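News from the Robotics Club

It has been a busy stretch for the after-school robotics club at Karnness, and a few families have been asking what on earth their kids are up to with all those eggs. So, with thanks to Debora Sorrentino for letting me hang about in the back of Room 2 (and for the cup of tea), I'll do my best to explain.

The seniors have spent this term on what they call the kitchen task. The arm has to move toy eggs between a bowl and an egg tray, one at a time, and the students are writing and rewriting the program that tells it where to go. It sounds simple until you try it! Eggs are round and slippery, and they have their own ideas about where they'd like to sit. 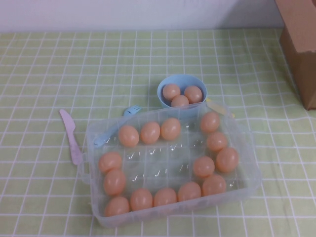 Tray, bowl and plenty of eggs on the club's practice table.

Each try gets written up in the logbook, which has grown to 1104 entries since the club began, in all sorts of handwriting and with the odd biscuit crumb between the pages. Debora is very firm that the failures go in too, and the kids have become quite proud of some of them – there's a page headed "Veneck" after the version of the program that kept stopping short of the bowl, and it's a favourite with everybody.
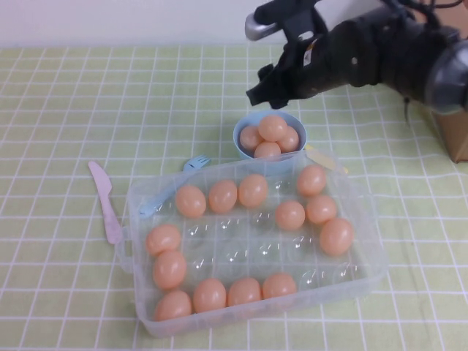

The plan is to have the task ready for the regional meet at Sala in November, where each team gets 40 minutes at the table and is marked on care as well as speed. Our lot would happily take slow and tidy. If you'd like to come along and cheer, or could fit a couple of students in your car, please leave your name at the office. Parents are also welcome to drop in any time after 3:30, and the students love showing people how it all works.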